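Striped carpet, dirty edges, and other floor stuff -- quick tips

Posted 2026-10-22 by Brândușa Marinescu

Short on time today so this is going to be choppy. Low-pile carpet, the gray streaky kind with the fine lines. Everybody on our street in Puldale seems to have it now. Hides crumbs like a dream, which is the whole problem. You think it's clean. Then you walk on it in socks.

First thing: pick up before you vacuum. Pens, hair ties, twist ties off the bread. I keep a shallow box by the door and everything goes in the box, no sorting. Sort later. Or don't.

Second: go across the lines first, then along them. Across lifts the grit out of the grooves, along makes it look nice. Slow. Slower than you want to. If you only have time for one direction do across.

Third: anything with wheels or a round base, move it. Don't go around it. The ring of fluff under a chair base is its own little climate. Tip the chair on its side, pull the hair off the casters with a seam ripper or tweezers, wipe, put back.

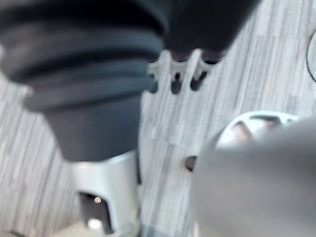 How often should a low-pile carpet be vacuumed if nobody wears shoes on it?
Twice a week for the walking parts, once a week for the rest. With a dog, double it.

Edges. The vacuum head never gets the last half inch along the baseboard, doesn't matter what the box says. Crevice tool, or a dry paintbrush and flick it all out into the middle first. I use a two inch brush that was ruined for painting anyway. Stiff is good.

Hair. Rubber glove, slightly damp, drag it toward you in short strokes. It rolls up into a disgusting little sausage. Very satisfying. A window squeegee does the same over a bigger area, and Octavian Ursu wrote in to say he uses the edge of an old flip flop. Fine by me.

Dents from furniture. Ice cube in the dent, let it melt, blot, then fluff up with a spoon. Leave it over night. Works on most synthetic carpets, test a corner if yours is wool.

Spills -- blot, don't rub. White cloth, becuase colored ones can bleed. Press down hard, lift, turn to a clean part, press again. Plain water next. Then one drop of dish soap in a bowl of water if it needs it, and plain water again to get the soap out. Leftover soap is sticky and grabs dirt, so that spot comes back darker in a month and you blame the coffee.

While you're down there, the black fabric stuff. Black covers, black sleeves, black anything that hangs near the floor. Shows every speck of lint. Shake it outside before you do the carpet, not after. Lint roller from the top down, and open up the folds, that's where the dust sits. If it's washable go inside out, cold, no fabric softener. Hang to dry. Towels in the same load is asking for trouble.

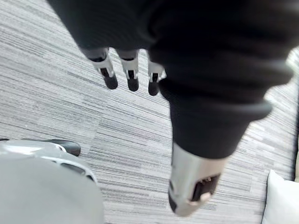

Black fabric in loose folds over gray striped carpet.

Smooth gray plastic and metal surfaces are easier. Dry microfiber first, always, otherwise you're making mud. Then barely damp. Spray the cloth, never the thing, especially if it has slots or screws or a port somewhere. Grooves and lips get a cotton swab. Makeup brush for the hinges and joints. Fingerprints on brushed metal: wipe with the grain, then a dry cloth right after or you get streaks.

Baking soda. People ask. Sprinkle it light, leave it 30 minutes, vacuum slow. Light means light, half a cup for a bedroom. Too much of it works down into the backing and then you're vacuuming white dust till June. Check the vacuum manual too, some filters clog on fine powder.

Speaking of filters. Tap it out over the trash every time you empty the bin. Wash it if it's the washable sort and let it dry ALL the way, a full day at least. Mine smelled like a wet dog for weeks before I worked that one out. Cut the hair off the roller while your at it, scissors along the groove.
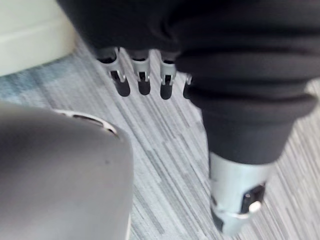
What takes old candle wax out of carpet?
Scrape off what you can with a spoon, lay a plain paper towel over the rest and run a warm iron on top, low setting, no steam. Move to a clean bit of towel as it soaks up.

Last few, quick:

Door mats both sides of the door. Shake them weekly.

Static in winter -- a bowl of water near the radiator helps a bit.

Loose thread sticking up? Snip it level. Do not pull. Yesenia Magaña pulled hers and now there's a line across the hallway 12 inches long.

Keep a leftover piece of the carpet if you can get one. Closet floor, under the shelf. You'll want it for patches or for testing cleaners.

Ok, dinner. Curtains next time.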